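Prelham Institute of Technology
Course handout: Faults and Safety in Robotic Handling
Unit 4: Pinch faults when gripping bedding
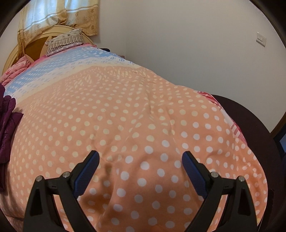
Figure 1. Two-finger gripper over a polka-dot comforter, with blue textured pads on the inner faces of the fingers.

4.1 Background
These notes concern a fault reported in January during bed-making trials at the Wellside teaching flat. The task was to take hold of a comforter near the middle, lift it and draw it towards the head of the bed. The control program, Skinov, recorded a secure grip on 80 of 100 attempts. A later check by Danilo Dalisay found that only 77 of the attempts had ended with the cloth held between the pads. In the other three, the fingers had closed on nothing and the arm had carried on with the lift.

4.2 Nature of the fault
Skinov judged a grip by motor current alone. When the fingers shut fully, the pads pressed against each other and the current rose much as it does when thick cloth is held. The program read this as success. Finger position was recorded but was not used in the decision.
Soft bedding makes the error more likely. A filled comforter sinks under the fingertips, and a fold that stands up before contact may flatten as the fingers come together. The dip between the fingers in Figure 1 should be considered with this in mind: its depth cannot be judged from a single view, and a second reading is required.

4.3 Safety matter
A false grip is a hazard as well as a nuisance. On one attempt the arm moved at full lifting speed with the fingers shut and struck the headboard. There was no injury. The trials were stopped and the lifting speed was reduced until the program had been corrected.

4.4 Corrective measures
The grip test now uses both current and finger position. If the fingers are fully closed, the attempt is marked as failed, whatever the current – the arm then stays still until the operator releases it.
Students must keep their hands clear of the linkage and pivot screws whenever the motor is powered. The stop button is to be tested before each session.

4.5 Preparation for the seminar
Read Samonte, chapter 3, on contact sensing. Bring a short written account of how a very thin sheet might be wrongly rejected by the new test, and propose a remedy.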